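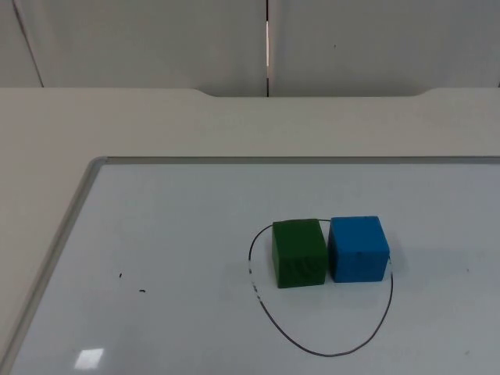 Sorting Rings on a Whiteboard: a rainy afternoon game with blocks and a marker

My youngest went through a long spell of wanting to put everything in with everything else. Spoons in the shoe rack, socks in the bread bin, you know the sort of thing. I didn't mind very much (apart from the bread bin), but it did make me think he might enjoy a game where putting things inside other things was the whole point. We've played it in one form or another ever since, and so many of you asked about it after the September newsletter that I thought I'd better write it out properly, with all the little bits I've learned along the way.

It costs next to nothing if you already have a whiteboard and a few blocks in the house, and it suits children from toddler age right up to the ones who are starting school and want proper rules.

What you'll need

A whiteboard that can lie flat. One meant for the wall is fine, just take it down. A light metal edge round the outside is handy as it stops the pen rolling off, most of the time.
A black dry-wipe marker. Do check it says dry-wipe! I once drew a beautiful ring in laundry pen and it stayed with us for the whole winter.
Painted wooden cubes in a few different colours. Green and blue are a good pair to start with.
A soft dry cloth, or an old sock.
A table low enough for your child to stand at.

Our board is an ordinary one from Givetti and the blocks came in a mixed tub from Kröger, handed down from my sister when hers had grown out of them. Any cubes will do as long as they stand up by themselves and have corners that are kind to small hands. If you've only got plain ones, a bit of non-toxic paint and an afternoon on the balcony will sort that out, and I rather like it when the grain still shows through.

Setting up

Clear the table first, and I do mean everything, or the fruit bowl will end up in the game. Lay the whiteboard down flat with one long side towards your child. If it rocks, slip a folded tea towel underneath it. Give it a quick wipe as well, as a dusty board makes the pen skip.

Now draw your ring. Start somewhere near the middle of the board and make it a good deal bigger than you think you need. Mine nearly always come out like eggs, pointy at one end and fat at the other, and I've stopped fretting over it. I did try drawing round a dinner plate for a while, which gives a lovely neat circle, but the children liked mine better because it looked like something a dinosaur might lay.

Leave plenty of board outside the ring too. "Outside" is just as important a place as "inside" in this game, and little ones need room to put things there on purpose.

The first game: in and out

Put two blocks on the table beside the board, one green and one blue. Ask your child to put the green one in the ring. Give them time. Then ask for the blue one. When both are in, say it out loud together: "Green is in, blue is in." Then take one out and say that as well.

It sounds terribly simple, and it is, but for a two-year-old it's a lot to hold in the head. They've got to remember the colour, find the block, find the ring and then let go of the thing at the right moment. Ours used to hover over the line for ages before he made up his mind.

If a block lands right on top of the line, ask them what they think! We've had some very serious discussions about that. My neighbour Pascal Schmieder, who minds his granddaughter in the mornings, has a house rule that a block on the line is "at the front door" and has to knock before it comes in. We've borrowed that one shamelessly.

The second game: neighbours

Once in and out has become easy, move on to where the blocks are in relation to one another. Ask for the green one on the left and the blue one on the right, side by side, with a little gap between them. A finger's width is plenty. Children love the gap. You can call it the garden path, or the alley where the cat lives, and test it by sliding the edge of a playing card through.

Then swap them over. Then put one a touch further back than the other and see whether your child spots it. If they don't, never mind, try again tomorrow with a bigger difference.

After that you can go on to all those small words that are so hard to explain in any other way: next to, behind, in front of, near the edge, at the top. I find it helps to sit on the same side of the table as the child, otherwise my left is their right and we both end up in a muddle.

The third game: sorting

For older ones, draw 2 rings and bring out the rest of the tub. One ring can be for blues, the other for greens, and anything else stays outside. When that's no longer a challenge, let them make up the rule and have you guess it. Be prepared to lose. Helmut Lammers, who used to teach my eldest, told me he let the children overlap the rings for blocks that belonged in both, and we had a go with big blue ones and small blue ones and a good deal of arguing.

Looking after the line

Sleeves are the enemy here. A child leaning across the board will rub away bits of your ring without noticing, usually on the side they lean from, and you'll be left with dashes and gaps. You can go over it again with the pen, or just carry on. Mine will happily play with a very patchy ring as long as there's enough left to see where it goes. Some days I hand over the marker and let them mend it themselves, and the mended bits are always three times as thick as the rest.

Slide-happy children will wear the line away faster still, so show them how to lift the block and set it down.

Packing away

Blocks go back in the tub first, lid on the pen next (listen for the click), and the wiping comes last of all because it's the best job and everyone wants it. If the ink has been on for a few days and won't shift, scribble over it with fresh marker and wipe straight away. Stubborn shadows come off with a slightly damp cloth. Dry the board afterwards, going along the edges too, and store it upright behind a door or a sofa.

If you make up a rule of your own, do leave it in the comments. We're on our third week of rain and I've used up nearly all of mine.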